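Driltum countertop dishwasher, after nine months

Posted September 9, 2019

I bought the Driltum in December for an apartment kitchen that has no room for a built-in machine. I live with one other person. We cook most nights and neither of us likes washing up, so it has been used nearly every day since it came out of the box. It cost more than the Likix I was also looking at, and I'll get to whether the difference was worth it.

Setup

There are two ways to feed it. You can screw the supplied hose onto the kitchen faucet, or you can fill the tank by hand through a flap on top. Our faucet has an odd thread and the adapter in the box didn't fit. The store sent me a different one free of charge, which took 14 days to arrive. Until then I filled the tank from a pitcher. It takes several trips and the flap is small, so expect to wipe the counter afterward.

The drain hose goes into the sink. It comes with a clip that is supposed to hold it to the edge, but the clip is made for a thin steel sink and ours is thick ceramic. I use a suction hook. Check this before the first run, because a loose drain hose will put a good deal of water on the floor.

Measure the height under your cabinets with the door open, and leave room behind for the hoses. The machine sticks out farther than the product page suggests – the depth listed there doesn't include the hose fittings.

What fits
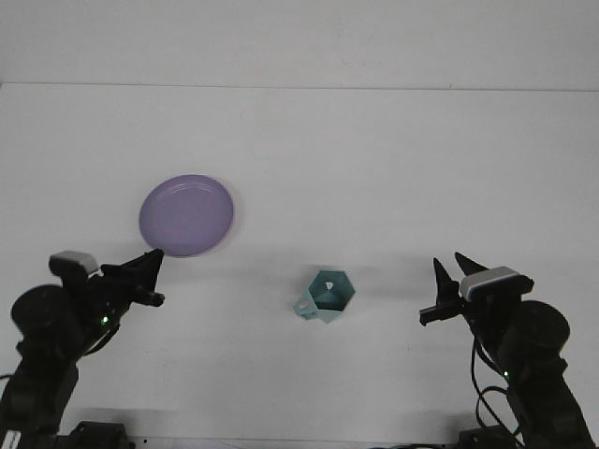 Dinner plates go in if they are on the flat side. Deep pasta bowls take up two slots each and tip forward onto whatever is in front of them. The cup shelf folds down on the left and holds short cups and small glasses. Tall glasses have to go on the bottom, which means giving up plate space. Pans are a problem. A small saucepan fits at an angle with the handle toward the back, and a frying pan of any useful size does not fit at all. We still wash those by hand.

The cutlery basket is the weakest part. The slots are too wide and thin knives drop through far enough to catch the lower spray arm. You can hear it when it happens, a steady ticking. I put the knives in handle down now and it has stopped.

Cleaning

The normal cycle does well on everyday food. Sauce, oil, egg and coffee all come off. Oatmeal left overnight does not, and neither does baked cheese, unless you soak the dish first. The quick cycle is fine for breakfast things and glasses. I have tried the heavy cycle a handful of times and could not see that it did much more than the normal one, apart from taking longer.

Detergent makes a difference. The Gonby tablets I started with are too big for the dispenser and left a chalky film on plastic. Cutting them in half fixed the film but made crumbs everywhere. I switched to powder and use less of it than the scoop suggests.

Drying is only fair. Ceramic comes out dry if you open the door a little as soon as the cycle ends and leave it for a while. Plastic stays wet whatever you do, and water sits in the hollow base of anything upside down.
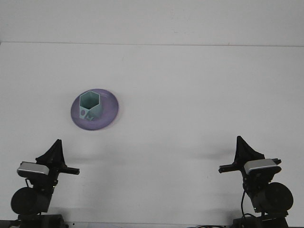 Noise and upkeep

It is louder than a full-size machine. We can watch TV in the next room without turning it up, but I would not run it at night in a studio. The pump at the end of the cycle is the loudest part.

The filter lifts out with a quarter turn. I rinse it once a week. When I left it for a month there was a smell and the glasses came out gritty. Our water is hard, so I also run it empty with descaler every 2 months or so – the manual says less often, but the white marks come back.

Compared with the Likix

A relative has the Likix and I have used it on visits. It is quieter and the basket is better made. It has no tank, though, so it has to be connected to a faucet. If your faucet takes a standard adapter, I would buy that one and save the money. If it doesn't, or if you may move soon, the Driltum is the safer choice.

I would buy it again for this kitchen. I'd order the faucet adapter at the same time.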